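Six Episodes of Mud and I Want Six More

I finished the last episode of Brarari at two in the morning and then lay in bed with my heart going like I'd been on the bike myself. If you haven't heard of it, it's a documentary series about a hillclimb. A hillclimb! Riders go up a dirt slope one at a time, most of them fall off, and whoever gets the farthest wins. I could not look away.

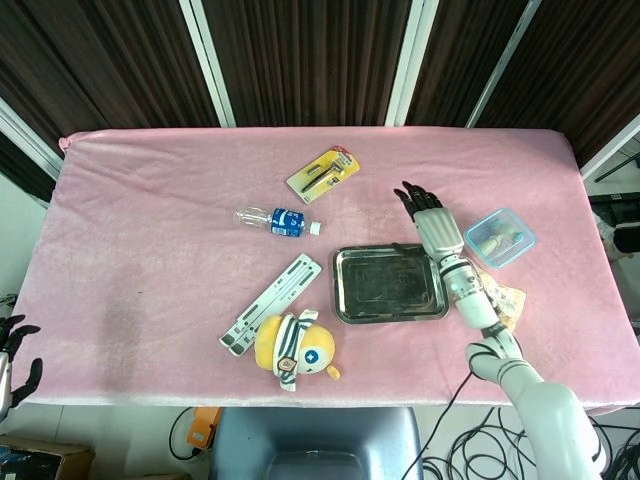
So, the setup. The show follows four riders through one season, ending at the big climb at Pereyra, where the hill is 300 feet of loose shale with a lip near the top that throws people backward. Each of the first four episodes belongs mostly to one rider, and the last two are all Pereyra. I thought that would feel slow, spending two whole hours on a single event, but the editing is so good that I was leaning sideways on the couch every time somebody lined up.

My favorite by a mile is Vicente Carrasco. He builds his own bikes with a stretched swingarm that looks like it came off a piece of farm equipment, and he talks to the engine while he's working on it. In episode two he blows up a motor on his first run of the day, borrows a cylinder from a guy he's supposed to be beating, and gets back to the start line with his gloves on the wrong hands. The crew just lets that play out in one long shot. No music, no interview cut in to explain how he feels. I wish more sports shows would trust us like that.

Then there's Esmaeil Zarei, who is the complete opposite. He walks the hill for an hour before he'll even unload the bike. He kicks rocks, he draws little lines in a notebook, he lies down on his stomach and looks up the slope. At first I found him kind of cold, and by episode four I was yelling at my TV for him. His run in the rain is the best three minutes I've watched all year (you will know it when you get there, he loses the rear wheel twice and somehow saves it both times).

The sound deserves its own paragraph. They must have put microphones all over that hill, because you hear the rocks coming down after the bike has gone past, and on decent headphones it's incredible. I rewatched the Pereyra finals that way and caught a spectator's kid asking if the man was okay. He was okay. Mostly.

I do have a few complaints. The Duvness team gets a lot of screen time in episode three and I never warmed up to them, the whole trailer argument could have been cut in half. And there's a narrator who pops up when you least need him and tells you that the hill is steep — yes, sir, we can see it.

If you liked the old Tinex desert films, with the grainy helmet shots and the guys sleeping under their trucks, you'll feel right at home. Same love for people who spend every dollar they have on something that lasts twelve seconds.

A second season is supposed to start filming in December, with a couple of indoor rounds added, and I'm not sure about dirt under a roof but I'll be there for all of it. Start with episode one even if somebody tells you to skip to Carrasco. The opening crash pays off later and I don't want to spoil how. And if you've been to a climb in person, tell me where in the comments, I'm trying to talk my sister into a road trip and she needs convincing.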